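Momero Two-Arm Bench Set
Sold and supported by Prollside, Dulholm

People ring us most weeks to ask whether a pair of robot arms can take over the washing-up, or at least the packing table, and we would sooner give you a fair answer before you spend any money. Some small jobs, yes, if you set them out neatly. A whole kitchen after Sunday lunch, not yet, I'm afraid!

The Momero set is two arms with fingered hands, our Ignacio control software and a practice library of 24 bench tasks, which you can run on screen before anything is bolted down. Most are plain things like putting a part in its holder, taking it out again or moving it into a box. Soft and floppy items (tea towels, carrier bags, anything knitted) are still hard going, and we don't list them as supported.

Urmila Dixit looks after new customers here, and she will gladly spend an afternoon going through your own chores with you — bring the awkward ones, she likes those. Her usual advice is to start with one job and one kind of part, and to leave plenty of clear bench.

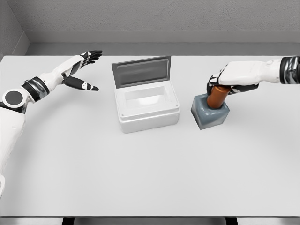
Once a task runs nicely on screen, allow a few more days for it to settle on the real bench, where parts vary and lids stick.

Order code: 2894
Warranty: 18 months
Delivery: 8 weeks
Page updated: 2023-10-01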